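Werkstattbuch, 5. März 2025

Fange heute mitten im Chaos an, also bitte nicht wundern, wenn die Reihenfolge nicht stimmt. Der Vormittag ging komplett fürs Auflösen der Kiste unter dem Fenster drauf. Lemlem hatte recht, da lag wirklich noch alles drin, was wir im Herbst für die Caldeira-Bahn ausprobiert haben: Filzreste, die krummen Leisten, drei verschiedene Sorten Klebeband und ein halber Beutel Nustach-Spachtel, steinhart. Den Spachtel habe ich weggeworfen, die Leisten nicht. Man weiß ja nie - und die eine lange ist noch richtig schön gerade, die kommt ins Regal zu den Musterstücken.

Zur Sache: Wir brauchen für die Kugelbahn im Foyer endlich eine Entscheidung über den Ball. Die Bahn selbst steht ja im Prinzip, zumindest auf dem Papier und als Pappmodell, aber solange der Ball nicht feststeht, kann ich die Kehren nicht bauen. Jeder Ball nimmt die Kurve anders! Der leichte springt an jeder Stoßfuge hoch, der schwere drückt mir die Außenwand weg, und der aus Kork, in den ich mich ein bisschen verliebt hatte, eiert. Er eiert ganz furchtbar. Macht ein wunderbares Geräusch dabei, so ein trockenes Klappern, aber die Leute unten am Empfang würden uns nach einer Woche rauswerfen.

Also Farbe und Material nochmal von vorn. Blau hatten wir im Pappmodell, das verschwindet gegen die graue Foyerwand fast völlig, sobald es draußen trüb ist. Gelb war besser, wirkt aber unter der Deckenbeleuchtung blass. Rot wollte die Hausverwaltung nicht, zu nah an den Brandmeldern (verstehe ich sogar). Bleibt Orange, und ich muss sagen, auf hellem Untergrund ist das eine Freude. Man sieht den Ball sofort, auch aus dem Augenwinkel und auch dann, wenn man gerade mit etwas anderem beschäftigt ist. 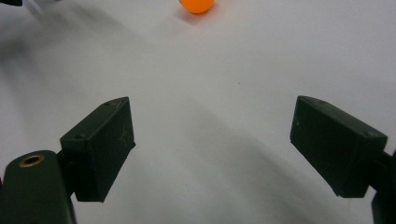

Macario Serrano

Die Farbe ist kräftig und ziemlich gleichmäßig, nur zur unteren Rundung hin wird sie einen Hauch tiefer. Was mir besonders gefällt, ist der Schimmer auf der Fläche daneben, dieses ganz schwache Rosaorange rechts und unterhalb vom Ball. So etwas hätte ich gern auch auf der Bahn, als kleinen farbigen Hof, der mitwandert. Dafür muss die Lauffläche aber hell und glatt bleiben, also kein naturbelassenes Holz, auch wenn Lemlem das schöner fände. Wir haben beim Mittagessen eine halbe Stunde darüber diskutiert und sind beide satt, aber nicht einig geworden. Ihr Vorschlag zur Güte: die Wangen aus Esche, geölt, und nur die Rinne selbst hellgrau lackiert. Damit könnte ich leben. Sieht wahrscheinlich sogar edler aus als mein Plan, alles in einem Ton zu streichen, aber das schreibe ich nur hier rein.

Lackfrage: Der Feltine matt vom letzten Jahr ist zu stumpf, darauf bleibt jeder Fingerabdruck sitzen, und von einem farbigen Schimmer sieht man bei dem Ding gar nichts. Seidenmatt probieren. Ich habe am Nachmittag noch 2 Probebretter grundiert, sie liegen auf dem Trockengestell hinten links und dürfen bis morgen Mittag NICHT angefasst werden. Auch nicht kurz. Auch nicht zum Gucken, ob es schon trocken ist. (Ich meine vor allem mich selbst.)

Dann die Länge. Ich hatte in der ersten Skizze einfach freihändig gezogen und nie sauber gemessen, das rächt sich jetzt. Heute mit der Schnur am Modell entlang und hochgerechnet, komme ich für das obere Stück bis zur ersten Kehre auf 1.964 mm. Das ist blöd, weil die Platten vom Zuschnitt genau dort eine Fuge bekämen, wo der Ball am schnellsten ist. Möglichkeit eins wäre, den Einlauf zu kürzen und die Kehre ein Stück Richtung Treppe zu schieben. Möglichkeit zwei: die Fuge schräg schneiden, wie Lemlem es bei der Fensterbank gemacht hat, dann rollt der Ball weicher drüber. Ich bin für schräg, will es aber erst an einem Reststück sehen und hören. Vor allem hören.

Der Radius der Kehre bleibt bei 700 mm, daran rüttle ich nicht mehr. Enger sieht zwar lustiger aus, aber dann klettert der Ball an der Wange hoch, und wenn er da einmal rausfliegt, liegt er im Gummibaum. Oder im Kinderwagen von irgendwem, lieber nicht daran denken.

Offen und leider lästig: der Auffangtrichter unten. Der aus dem Brerach-Sortiment passt vom Durchmesser, hat aber innen eine Kante, an der alles hängen bleibt. Ich habe versucht, sie mit dem Schaber wegzunehmen, das Ergebnis sieht aus wie angeknabbert. Selber drechseln? Aus Vollholz laminieren? Oder ganz ohne Trichter und stattdessen eine flache Schale, in der der Ball ein paar Runden ausläuft - das wäre auch zum Zuschauen netter. Lemlem kennt jemanden mit einer großen Drehbank und fragt nach, Antwort frühestens nächste Woche.

Einkauf, bevor ich es wieder vergesse:
Lack seidenmatt, hellgrau, die kleine Dose reicht
Schleifvlies, das feine
Eschenleiste für die Wangen, erst mal nur ein Meter zum Testen
Filz für die Auflager, selbstklebend
Kaffee!!

Noch zum Termin: Die Eröffnung im Foyer soll im Mai sein, das klang im Winter nach einer Ewigkeit und klingt jetzt anders. Wenn die Kehren bis Ende des Monats stehen, geht es sich aus. Den Ball nehme ich hiermit als entschieden an, Orange, Einspruch bitte handschriftlich an den Rand und mit Begründung.

Nachtrag, kurz vor Feierabend: Lemlem hat an den Rand geschrieben »Kork klang trotzdem besser«. Stimmt. Bleibt aber Orange. Morgen zuerst die Probebretter anschauen, dann das Reststück schräg sägen und das Anlaufbrett auf zwei Böcke legen, damit wir vor dem Mittagessen wenigstens ein paarmal rollen lassen können.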